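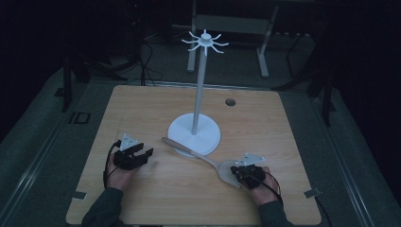

1 min read · 3 replies

Mug trees: yes or no?

dulldale_dee
September 25, 2025
We're moving to a smaller place in Estville in October and the new kitchen has one (1!) upper cabinet. I'm thinking of getting a mug tree, the white kind with the arms sticking out all around. Does anybody like theirs? Mine would have to live next to the coffee maker.

kettleon90
Love mine! I had an old Nowakowski with wooden pegs for years and then got a white one like that. Just hang your heavy mugs across from each other or it gets tippy.

FSzewczyk
Gonna disagree, sorry. Mugs out in the open get dusty and greasy, especially near a stove. I was rinsing every cup before I used it. I put Stilline hooks under a shelf and got my counter back.

kettleon90
Greasy?? How much are you frying, Felicja? We drink out of ours every day so they never sit long enough.

FSzewczyk
Lol, plenty. But if you own 100 mugs like my sister, most of them are gonna sit.

dulldale_dee
Okay, the stove is right by the coffee maker so that's a real point. Are those hooks screw-in or stick-on? It's a rental.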